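Two weeks with a teaching gripper, and a lot of muslin

I fold laundry badly. I always have. So when Preltley offered to lend me their hand-held gripper kit for two weeks, with cloth folding as the suggested starter task, I said yes before I'd finished reading the email.

The kit is called the Skellell, and the pitch is simple enough. You hold the gripper yourself, squeeze the trigger, and do a chore the way you'd like a robot to do it. A camera on the tool records every try. You upload the lot, the company trains a model on it, and a robot arm with the same kind of fingers has a go. You rent the hand tool by the month (165 dollars, training included) and you don't need to own an arm at all, because Preltley will run your task on one of theirs in Fevstead and send you the video.

I'm the sort of person who gets attached to gadgets quickly, so I'll say up front that I liked this one from the first afternoon. It has some weight to it, more than a pair of barbecue tongs and less than a cordless drill, and by day three my wrist had stopped complaining. The trigger is smooth. The setup app is less smooth — it made me pair the thing twice every morning, and once it forgot who I was altogether.

What surprised me was how much I had to learn. My hands know how to pick up a piece of cloth. They do it with ten fingertips and a lot of cheating. Take that away and give me two flat pads, and suddenly I'm a toddler! My first session was mostly me pushing fabric into a heap and saying things I later had to delete from the audio.

Lilian Barasa, who runs customer training at Preltley, got on a call with me the next morning and watched my clips. She was very kind about it. "You're going in like you're picking up a cup," she told me. "Stay open, get low over the cloth, and look for a ripple you can close on." She also told me to slow down, which my mother has been saying for years.

Muslin was her idea, too. A tea towel is stiff enough to forgive you, and a T-shirt has sleeves, and I wasn't ready for sleeves. Muslin is light and crinkly and has plenty of little ridges to aim for, but it also shifts if you so much as breathe on it. Getting the pads into position over the cloth, wide open and not yet touching, became my favorite part of the whole job.

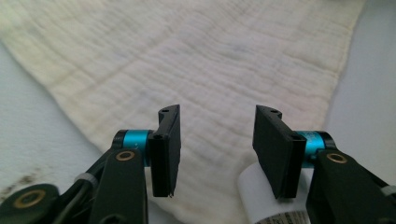 What you get for the money

The rental covers the gripper, a charging dock, a hard case and one trained task a month. Extra tasks cost more, and I'd wait until you've finished the first one before you even look at that page. Preltley asks for 400 good tries before it will train anything. That sounded like a lot, and it was a lot, but a single fold is short and I got into a rhythm with the radio on. The app throws out the ones it doesn't like (too fast, hand in the way, cloth out of view) and tells you why, mostly in plain English.

My practice folds went up in bursts over nine evenings. Then I waited. The video from Fevstead came back a couple of days later, and I watched it standing up in the kitchen with my coat still on. The arm reached down, closed on a ripple near the corner, lifted, and laid the cloth over on itself. Not straight, mind you. It had my slightly crooked fold, the one my sister teases me about, and I was weirdly proud.

Over a full run of tries the arm managed 97 percent on the first fold. The second fold was a lot shakier, and Preltley was upfront that I'd rushed those recordings. Fair.

How it stacks up

The obvious rival is the Mansilla, which costs less and skips the training service. If you already know your way around this stuff and have your own arm, I'd look there first. I had it for one weekend last March and liked the grip better, to be truthful, but I never got as far as a working fold with it because every step after recording was up to me.

For a small workshop or a curious beginner, I'd go with the Skellell and put up with the pairing problem. Book the call with the trainer early, before you've recorded a hundred bad habits like I did. And buy a few spare cloths. I've kept mine out on the table, and tonight I'm trying sleeves.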